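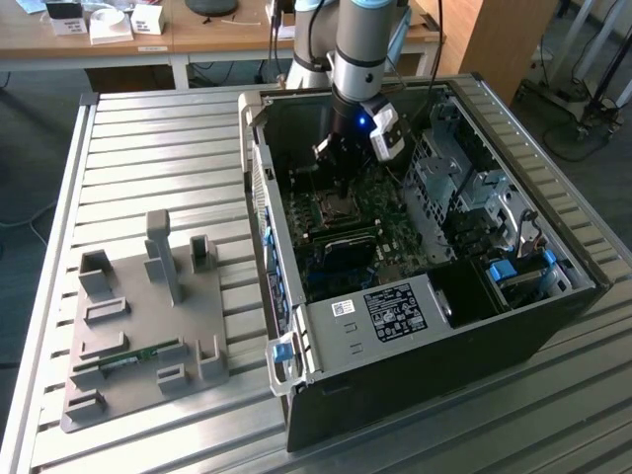 4. Title Edits and Service-Page Consolidation

4.1 Sample and assignment

The field test used 200 small computer repair shops drawn from the Collado directory, each with one physical location and a website of its own. Shops that belonged to a franchise were dropped before the draw, as were shops whose site consisted of a single page on a social network. Assignment was made at the level of the town, so that two shops competing for the same local queries always received the same treatment. This lowers the effective sample size but removes the most obvious source of interference, in which a gain for one treated shop is simply a loss for an untreated neighbor.

Half of the shops (100) were assigned to the edit condition and half were left alone until the end of the study. Within the edit condition, changes were limited to the title element, the first heading, and the structure of the service pages. Body text was moved from one page to another but not rewritten. No links were bought or requested during the test period, and owners were asked to leave their business profiles unchanged. Compliance with the second request was imperfect. Several owners changed their opening hours in November, and these shops are kept in the main analysis under their original assignment.

Service pages were sorted by hand. A page was coded as a repair page if it offered work on an opened machine of the kind in Figure 1, with the side panel off and the motherboard exposed. Pages offering only software help, data transfer, or remote support were coded separately. Two coders, Soledad Valcárcel and Ramiro Villanueva, worked independently and settled disagreements by discussion. Most disagreements involved pages that listed every service of the shop in one long paragraph, and these were finally given a code of their own (mixed).

4.2 The edits

Titles in the baseline crawl followed two common patterns. In the first, the shop name came before anything else and the service was missing. In the second, a long string of town names filled the title well past the length that search engines usually display. Both were replaced by a fixed template: service, town, shop name, in that order. Only the town in which the shop is located was allowed. Neighboring towns were mentioned in the body text if they had already been there, and were otherwise left out.

Consolidation was applied where a shop had several near-identical pages that differed only in the town named. These pages were merged into one, and the old addresses were redirected permanently to the surviving page. The surviving page was the one with the most external links at baseline; ties were broken by the age of the page. We did not merge pages that covered different services, even where the text was very short. An earlier pilot by Peñalver and Iglesias had merged pages by length alone, and the resulting pages ranked poorly for the narrower queries they had absorbed.
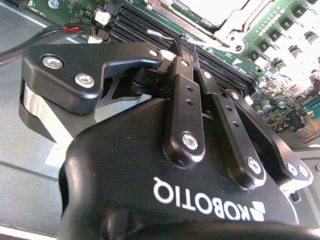

Redirects were checked with the Jinow crawler one day after each change and again at the end of the test. A redirect was counted as correct if it reached the surviving page in a single step. Chains were repaired when found. In a few cases the content management system had created a second redirect on its own, pointing back to the home page, and the rule had to be removed manually before the first redirect would take effect. The date of the repair, and not the date of the original edit, was used as the start of exposure for these shops.

4.3 Outcome measures

The main outcome is the number of non-branded queries for which a shop's site appeared on the first page of organic results. Branded queries, defined as any query containing the shop name or a common misspelling of it, were excluded. A shop nearly always ranks first for its own name, and including these queries would compress the differences between conditions. The query list contained 600 items and was fixed before assignment. It was built by combining service terms with town names and then removing combinations that returned no local business at all.

Rankings were collected with Pometness from a location set to the center of each town. Personalization was disabled as far as the tool allows. The map results were recorded but are not part of the main outcome, since their order depends heavily on distance to the searcher and on reviews, neither of which was touched by the edits. The final collection began on 2nd July and followed the same schedule as the baseline.

Calls and form submissions were collected as a secondary outcome. Form submissions came from the server logs. Calls were counted only for shops that agreed to use a forwarding number on their website, and the number was shown as an image on some older sites, which makes these counts less dependable than we would like. We report them for completeness and draw no conclusion from them alone.

4.4 Results

Shops in the edit condition gained first-page positions relative to the control shops. The gain was concentrated in queries naming a specific repair, such as screen replacement or power supply replacement, together with a town. General queries of the type "computer repair" plus town showed a much smaller difference, and the interval for that group includes zero. This is consistent with the view that general queries are decided mostly by links and by the business profile, while specific queries leave more room for the wording of the page.

The two edits did not contribute equally. Shops that needed only title changes improved early and then remained stable. Shops that also underwent consolidation declined at first, in some cases below their own baseline, and recovered later to a level above that of the title-only shops. The decline lasted as long as the old addresses remained in the index. A shop owner who looked at rankings during this period would have had good reason to reverse the change, and five owners did ask to have it reversed. Their shops are analyzed as assigned. 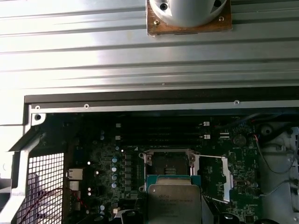
Mixed pages behaved differently from both repair pages and software pages. A new title had almost no effect on them, presumably for the reason that a title naming one service is a weak match for a page listing many. Search engines replaced the supplied title with text of their own more often for mixed pages than for any other type. Where this happened the replacement was usually the first heading or the shop name, and the page then appeared in results under a label close to the one it had before the test.

Hwa-young Ko reran the main model without the towns in which only one shop operated. The estimate became slightly larger and its interval wider. Removing the shops with incorrect redirects at the first check had no visible effect. Replacing the first-page outcome with the average position gave the same sign but a noisier estimate, which we attribute to large movements among sites far down the list.

4.5 Limits of the test

The shops had agreed to take part and may differ from shops that did not respond. Participants were more likely to have a working contact form and to have updated the site in the preceding year. The Kimetard records, which include non-participants, allow a comparison of site age and page count but not of traffic. On page count the two groups were similar; participating sites were somewhat newer.

A second limit concerns the template itself. Since all treated shops in a town received titles in the same order of elements, their search listings came to resemble one another. Any effect of this on click-through would apply to the whole town and could not be separated from the treatment in our design. A test with two or more templates per town would address the point, at the price of the interference that town-level assignment was meant to prevent.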